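Robot Learning, Unit 6: Training in Simulated Kitchens
Notes by Nithin Acharya

Read these before the lab. They cover the same ground as the lecture, with more on visual randomization, which we ran short of time for.

1. The problem

A policy trained by imitation learns from demonstrations. On a real arm, each demonstration costs a person's time, and every new kitchen means moving the robot or rebuilding the room. The usual result is a policy that does well in the room where it was trained and poorly next door. We want to know how much of that gap can be closed by varying the room in simulation, where a new countertop costs nothing.

The method for this unit is simple to state. Collect a small set of human demonstrations in simulation. Replay and adapt them in many versions of the scene. Train one policy on everything, and then test it in scenes that were held out.

2. What changes between scenes

We sort the sources of variation into two groups.

Appearance: counter material, wall tile, cabinet color and door style, handle shape, lighting direction and strength. None of these should change what the robot does, apart from handles, which I come back to below.

Layout: where the appliances stand, which way they face, how far the arm's base is from the counter, and what other objects are nearby. These do change the correct motion, so a demonstration cannot be copied over unchanged. It has to be transformed to the new object pose and then checked by running it in the simulator.

In the Plotis set, which we use in the lab, each scene is drawn by first picking a layout and then picking an appearance on top of it. The two draws are independent. That lets you hold one fixed and vary the other, and the lab asks you to do this.

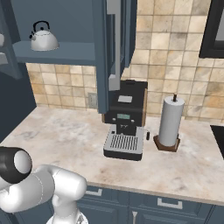

Coffee machine tasks are a good place to start because they mix easy and hard parts. Pressing a button needs a precise end position but very little force control. Placing a mug on the drip tray needs the mug upright and clear of the spouts on the way in. A steam wand that sticks out to one side is a collision risk that the policy has to learn about even when the task has nothing to do with steam.

Nearby objects matter too. A paper towel roll next to the machine blocks part of the approach from that side. If every training scene has a free approach from the right, the policy will learn to use it, and you won't find out until a test scene puts something there.

3. Making the demonstrations go further

Start from the human demonstrations and split each one into segments, with each segment tied to one object. For the mug task there are 2 segments: reach and grasp (tied to the mug), and carry and place (tied to the machine). For a new scene:

- compute the pose of the reference object in the new scene
- transform the end-effector path of the segment by the change in pose
- join the segments with a straight-line move
- run the whole thing and keep it only if the task succeeds

The last step throws away a lot of attempts. Most failures come from the joining moves, which know nothing about obstacles. Keep a log of what was rejected. If all the rejected runs have the machine close to a wall, your training set has a hole there, and the success rate on the rest will hide it.

4. The comparison to know

Kwiatkowski is our name for the baseline policy with fixed appearance. Clendumside is the same network with appearance randomized. Both get 500 generated demonstrations, so any difference comes from variety and not from the amount of data. Test both on the 7 held-out scenes and report each scene separately as well as the mean. A mean over so few scenes can be moved a long way by one bad kitchen.

Be careful with handles. A bracket handle and a long bar handle look different and are also grasped differently. For drawer tasks, handle shape belongs with layout – put it under appearance and you will be blaming the vision system for a grasping error.

5. For the lab

Use the Pliltdale machines, which have the simulator installed. Bring one plot of success by scene for each policy, the rejection log from section 3, and a paragraph on the worst scene. Render a few starting views from that scene and look at them before you write the paragraph.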